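Let County Party Members See the Vote
By Angus Morrison
29 December 2018

Our county party will choose a new chair next month, and if the last three elections are a guide, most of the people who belong to the party will find out the result from a two-line email. The email will give the winner's name. It will leave out the vote total, the name of the person who lost, and how any precinct member voted.

I think that should change before the January meeting, and it can. The bylaws leave the method of voting up to the body itself. A motion from the floor, a second, and a simple majority would be enough to hold a roll call vote and post the result.

I served as a precinct member for two terms and voted by secret ballot both times. I liked it. I could tell both candidates something friendly in the parking lot and then go in and mark whatever I wanted on a slip of paper. It was comfortable for me. I'm no longer sure it was fair to the people who put me there.

A precinct member is elected. The race is at the bottom of the primary ballot and often has one name in it, or none, but it is a real election with real voters. When the county council votes on a culvert, we can look up who voted yes. When a precinct member votes on who will run the party's money, its candidate recruiting and its delegate selection for two years, we can't look up anything. The second vote may well matter more than the first.

The usual argument for the secret ballot is that it protects members from pressure. Kris Grīnberga made this case at the May meeting and made it well. She said that members who work for elected officials, or who want to run for something themselves, can't afford to be seen voting against the favorite. Take away the secret ballot, she said, and the favorite wins every time.

I take that seriously. I have seen people leaned on. But look at what happens now. The leaning goes on anyway, in phone calls the week before, and the ballot simply means that everyone promises everything to both sides. Two years ago Paul Druvetti came into the meeting with 30 signed pledges of support. He got 25 votes. Five people gave him their word in writing and then did something else, and to this day he can't say who they were. That kind of thing leaves a party suspicious of itself. Druvetti's friends spent most of the following spring working out who the five might have been, and I'm fairly sure they blamed at least one wrong person.

A member who has a good reason to switch should be able to say so. A member who has no good reason should have to live with the question.

There is also the matter of turnout. Our county has 80 precinct seats, and almost 30 of them are vacant. I have heard plenty of theories about that, including the weather and the length of the meetings. My own view is that people don't run for a seat when they have no idea what the person in it does. If you could see that your precinct member voted for a chair you can't stand, you might file to run against him. If you could see that he missed the vote altogether, you might file sooner.

Some of the members I've talked to would accept a halfway step, in which the totals are announced and the individual votes are kept private. I would vote for that if it were the only thing on offer. Not releasing the totals is the hardest part of the present practice to defend. A chair who wins by one vote and a chair who wins by forty are in very different positions, and the party's own voters ought to know which one they have. The losing side ought to know too. It might decide to try again.

Ray Drekine, who is running for chair, has told me he would not object to a roll call. His opponent, Beth Carano, says she wants to leave it to the body. Neither answer is a profile in courage, but neither one is a no. If either of them asked for an open vote in a letter to the members, I believe the motion would pass.

The practical side is simple. The secretary already calls the roll at the start of the meeting to establish a quorum. Calling it a second time would take ten minutes — less time than we spent last January hunting for the extra paper slips. The results could go on the party's website the next morning, in the same place as the minutes.

If you are a registered member of the party, look up your precinct member this week. The list is at the elections office and they will give it to you over the counter. Call and ask two things: whom do you plan to support for chair, and will you vote to make that vote public? You may get a polite answer with nothing in it. Write it down, with the date.

The filing period for precinct seats opens in the spring. There is no fee.
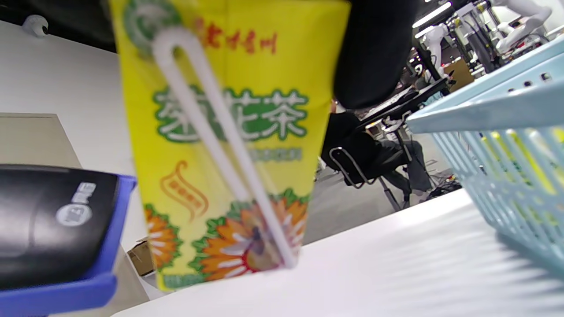 A yellow carton of jasmine tea.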